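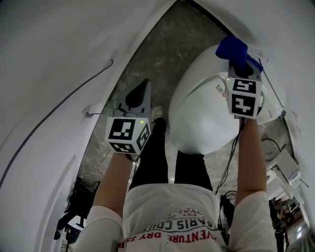 White tee, black trousers, marbled floor

How to keep a white T-shirt white

I love a plain white tee, and keeping one bright is so much easier than people think! Wash whites on their own, inside out if there's lettering on the chest, and go easy on the detergent – too much leaves a gray film behind.

For yellow underarms, mix 2 spoonfuls of baking soda with a splash of water, rub the paste in with an old toothbrush and leave it for an hour. Then wash as usual. Check the stain before you use the dryer, as heat will set whatever is left. I hang mine outside until November (sunshine is a wonderful bleach, and it's free!).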